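Sirkwood Workshop: Looking After the Two-Arm Cell

Cell 9 is our two-arm table cell, and it gets more hours than any other machine in the building. These notes cover the service we did on it in February and the way it is set up now. Cinzia Mancuso did the mechanical work and Shaimaa Belkadi handled calibration and the controller. Full-size pictures are in the Nommont shared folder.

The cell had logged 733 hours since the last full service. Both arms were still repeating well, but the left wrist had picked up a slight tick when turning under load. Cinzia found two screws on the wrist module that had backed out a little. She cleaned the threads, put in fresh ones with thread locker and checked the right side the same way. The tick has not come back.
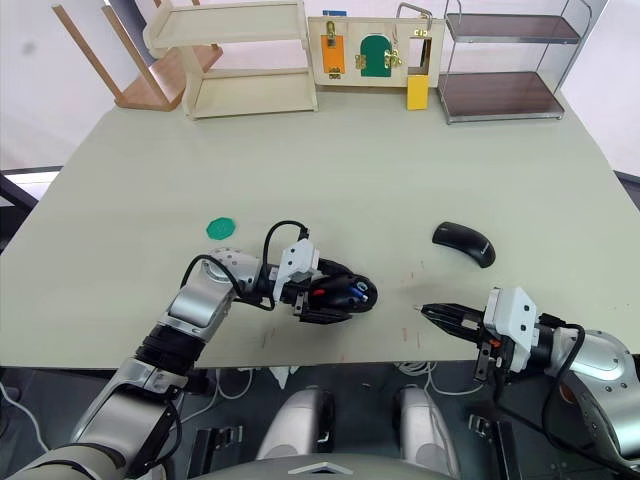
Both arms over the green table, with the left gripper holding a black object just above the surface. The shelves and the board with the small doors and latches stand along the far edge.

Cables get looked at every 28 days. We run each arm slowly through its full reach and watch the loop over the wrist – it should move freely at both ends of travel and never pull tight at the elbow. If the jacket has gone shiny in one spot, move the clip before it wears through. Spare cables are in the Kuvby cabinet, second drawer.

Gripper fingers are wiped down with alcohol at the end of each shift. Worn pads are swapped in pairs, and the gripper is zeroed again afterward. Shaimaa keeps the old pads in a bag marked with the date they came off.

Calibration takes 46 minutes for both arms if the table has not been moved. If it has, level the table first and start over from the base position. The old Sqalli routine still loads from the menu, but it does the arms one at a time and should not be used on this cell.

Still open: new feet for the table, and a printed copy of the torque list for the cell binder.

Page updated 25 Mar 2018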